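Notebook, November, 4 pm

Second go at the Iketti claim that their descaler "restores full flow" in old kettles and coffee makers. Jayasinghe shop sent over a batch of returns and the Brastimard leaflet that everyone keeps quoting. I still don't buy it.

Leaflet says 200 ml of product per fill, leave it overnight. Did that on the first machine. Weighed the dry tank before and after: 839 g down to almost 835 g, so 4 g of scale gone. Fine, but plain citric acid from the Indville store did the same last month in a third of the time, and I have that in my own handwriting two pages back.

The flow figure is the part I trust least. They print 1,675 ml as the test volume and never say what the water was like, or how old the machine was. A new pump will push anything. Ours are not new.

Also the smell. It hangs around after three rinses, and the leaflet says one is plenty. Whoever wrote that did not drink the coffee.

To do: repeat with the hard tap water, not the filtered. Run a blank with water only, left overnight, same tank. Ask Jayasinghe whether the returns were ever descaled before, since the tags don't say. Don't let anyone order a case until the blank is in.
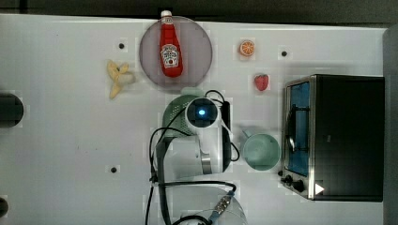

If the blank loses 2 g by itself I'm going to write to Iketti and ask for their raw numbers. Not expecting a reply.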